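Elsie Ashby does not think the new county cricket competition will bring anyone through the gate, and she has stopped being polite when people ask her.

"I've read the launch document twice," she says. "I still couldn't tell you what it's for."

The Kereama Shield starts in August, in the part of the summer that used to belong to the second elevens. Each side plays 7 group matches, the top two meet in a final, and the rest go home. Ashby kept wicket for Clavow for most of her playing life and coached there afterwards. She now runs the junior sections at Parkavix, a smaller club with one decent square and a slope towards the railway. Three of her former players have been named in squads for the Shield, so she might be expected to welcome it.

"I'm pleased for the girls and I've told them so. They should play and they should take the match fee. It doesn't mean I have to believe the rest of it."

The rest of it, as she sees it, is the promise of a pathway. The organisers say that a good month in the Shield could lead to a full county contract the following spring. Ashby asked in writing how many contracts there would be. The reply thanked her for her interest.

"If there were ten they'd have said ten. If there were two they'd have said two and called it a start. When you get a paragraph with no number in it, you know what the number is."

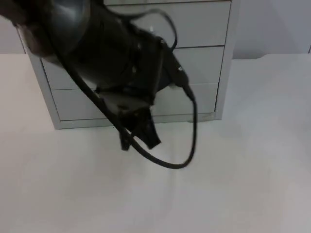 She has seen this sort of thing before. A previous attempt, the Purnska Cup, lasted 3 seasons. It had coloured clothing, a song, and a player auction that was dropped after the first year. Clavow reached the final once and lost it on a damp evening, chasing 140-odd, with Ashby stumped for nine.

"I was miles down the pitch. Awful shot. But what I remember is that we came off and there were perhaps sixty people there, and half of them were related to us. Then I read afterwards about the growing audience. I thought, well, my aunt came, she hadn't been before."

Was the cup really so bad? It gave a lot of players their first taste of floodlit cricket, and at least one of her own team went on to play it for a living. She gives this some thought before she answers.

"She'd have made it anyway. She was that good at fifteen. You can't give a tournament the credit for a player who was already better than everyone in it."

Her larger complaint is about the calendar. With the Shield taking the best grounds, the under-17 fixtures have been pushed to the edges of the month, when many of the players are on holiday or waiting for exam results. Two of Parkavix's away games have been moved to pitches she describes as "fine for hay". Start times have slipped to half past four, and she wonders who is meant to drive teenagers across the county at that hour.

"Parents work. I don't know why that comes as a surprise every year."

She is not much kinder about the playing conditions. The Shield will be played over 40 overs, with a second new ball available after 25, an idea she calls "a gift to anyone who can swing it and no use at all to a girl of eighteen trying to learn how to bowl spin". Spinners, she expects, will get a few overs in the middle and then field on the boundary.
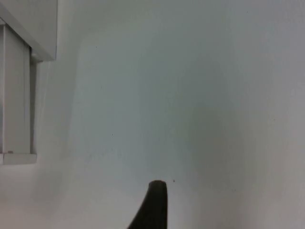 What would she have done with the money? She has an answer ready, and it is a dull one, she admits. Covers for the club grounds. A proper groundsman shared between three or four of them. Travel paid for the age-group sides, and a scorer who gets more than a sandwich.

"None of that gets you a launch with canapés. I do see that. But I've got a bowling attack that hasn't bowled on a dry run-up since May."

The organisers' view is that a competition has to exist before it can improve, and that older coaches have been against most things at first. Ashby has heard the second part said to her face.

"I was against helmets for keepers," she says. "I was wrong about that, I've got the tooth to prove it. So maybe. Show me the crowds in year two, the real ones, counted at the gate, and I'll buy a season ticket."

She will be at the opening match, where one of her former pupils is likely to open the batting. She has been offered a seat in the pavilion and has asked to sit at the far end, by the sightscreen.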